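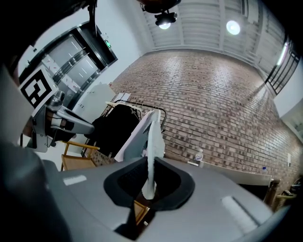 Werham hand-held gripper, clothing rack task

How many demonstrations did you record?
243, all in one room, over two days in September.

Why use hand-held grippers?
We wanted people to work at their own pace, with no robot to steer.

Did the background affect the result?
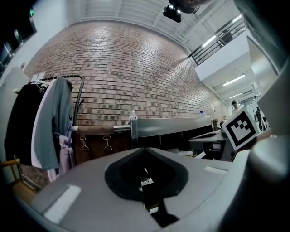
Our policy was trained on the wrist view alone, so the room matters. Long straight lines such as the rows of brick behind the rack bend strongly in this lens – we left them uncorrected.

Can I use the data?
Yes. Write to the Fernetti team.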